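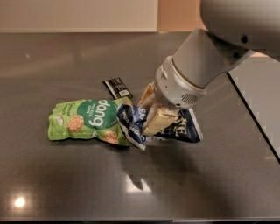
Snack bags on the dark counter at Perov, where the afternoon shelf gets its stock.

Dela Tetteh has looked after the snack counter at the Perov reading rooms in Brudville for seven years, and she still gets happily worked up about chips. "People think you just buy a big box and put it out," she told me, pulling up a stool, "but oh my goodness, there is so much to choosing!" Her budget is $100 a month, and she writes down every bag in an old ledger that had reached page 536 when I visited. 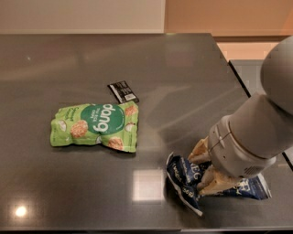 Sweet or salty?

I asked what she looks for, and she took her time over it (she takes her time over everything, it's lovely). "You want something a little sweet, like the coconut rice chips, and then you want something sharp. Sea salt and vinegar, always. My mother would have had the vinegar ones for breakfast."
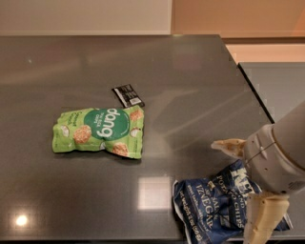
Thai rice chips in Coconut Crunch, with a small black wrapper behind.

The busiest stretch comes at 4 p.m., when the homework crowd from Kyei Street arrives hungry. Dela tries to keep 13 kinds going, and she likes small bags, the two-ounce sort, so that folks can try something strange without committing to it.
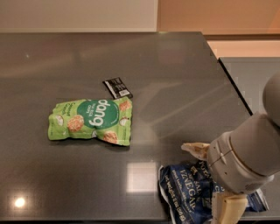

Osvaldo Grasso told me later that he would be perfectly content with vinegar chips and nothing else, and that he has mentioned this to Dela more than once. She laughed when I passed it along. "He can have his vinegar," she said, "but he's trying the coconut first."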